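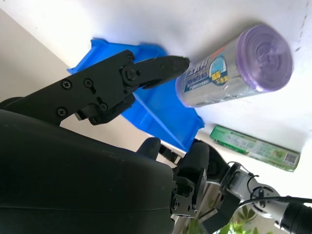

Überweisungen ohne Bauchschmerzen – meine Notizen für den Vortrag im Oktober

Begrüßung

Kurz warten, bis alle sitzen. Dann gleich die Frage in den Raum: Wer hat schon mal Geld an die falsche IBAN geschickt? Hand hoch, ich melde mich auch. Bei mir waren es 440 Euro, gedacht für die Vereinsreise mit Isisport, gelandet bei jemandem, den ich bis heute nicht kenne. Zwei Ziffern vertauscht wäre ja sofort aufgefallen (dazu gleich mehr), aber ich hatte eine alte Vorlage angeklickt und gar nicht mehr hingeschaut. Passiert abends um halb elf auf dem Sofa ziemlich leicht!

Wichtig vorweg: Ich bin keine Bankerin und keine Juristin, ich mache seit Jahren die Buchhaltung für kleine Betriebe und rede über das, was mir da auf den Tisch kommt. Wer einen Streitfall hat, geht bitte zur Beratung.

Was die IBAN kann und was sie nicht kann

Hier langsam sprechen, das ist der trockene Teil. Nach dem Länderkürzel kommen zwei Prüfziffern. Die fangen die meisten Tippfehler ab, das Onlinebanking meckert dann sofort. Was sie nicht abfangen: eine vollständige, gültige IBAN, die halt jemand anderem gehört. Genau mein Fall.

Dazu das Beispiel Naner und Panisthorpe. Beide Lieferanten standen bei einer Kundin von mir direkt untereinander in der Vorlagenliste, einmal verrutscht, und etwa 1.000 Euro für Druckerpapier und Ordner gingen an den Falschen. Panisthorpe hat zum Glück von selbst angerufen und zurücküberwiesen. Gedauert hat es trotzdem, und Naner schickte in der Zwischenzeit schon die Mahnung.

Falls jemand nach der Empfängerprüfung fragt: ja, die Bank gleicht bei Euro-Überweisungen inzwischen Name und IBAN ab und zeigt das Ergebnis vor der Freigabe an. Meine Bitte ans Publikum – lest die Meldung! Ich kenne Leute, die »stimmt nicht überein« wegklicken wie einen Cookie-Hinweis. Bei »stimmt beinahe überein« ist es oft nur der Firmenzusatz oder ein Buchstabe. Kırmızıgül ist so ein Kandidat, das Lokal, in dem wir immer die Weihnachtsfeier haben. Das ı ohne Punkt tippt hier kein Mensch richtig, und dann kommt eben die Rückfrage. In so einem Fall nehme ich die Rechnung zur Hand und vergleiche die IBAN in Viererblöcken. Laut, wenn keiner zuhört.

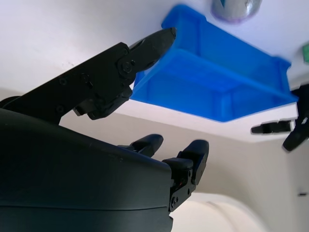

Und weil die Frage garantiert kommt: Nein, den Rechnungsbetrag prüft die Bank dabei nicht. Komma verrutscht heißt Komma verrutscht.

Wenn das Geld schon weg ist

Tempo anziehen, da hören wieder alle zu. Sofort bei der Bank anrufen, nicht mailen. Solange der Auftrag noch nicht ausgeführt ist, lässt er sich mit etwas Glück stoppen. Bei Echtzeitüberweisungen ist das Geld in Sekunden drüben, da bleibt nur die Rückfrage beim Empfänger über die Bank. Dafür darf sie eine Gebühr nehmen, steht im Preisverzeichnis. Bitte nicht mit der Lastschrift verwechseln! Die kann man acht Wochen lang ohne Begründung zurückgeben, die Überweisung eben nicht. Diese Stelle zweimal sagen, die bringen wirklich fast alle durcheinander.

Verdacht auf Betrug ist noch mal eine eigene Nummer: Bank anrufen, Zugang sperren lassen, Anzeige erstatten.

Zum Mitnehmen

Vorlagen einmal im Jahr ausmisten. Tageslimit so setzen, dass es zum Alltag passt, hochsetzen kann man es immer noch. Neue Bankverbindung per Mail bekommen? Anrufen, und zwar unter der Nummer von der alten Rechnung.

Danach Fragen. Falls die Zeit knapp wird, den Teil mit den Daueraufträgen weglassen und auf die Kaffeepause verweisen, ich stehe dann hinten bei den Handzetteln.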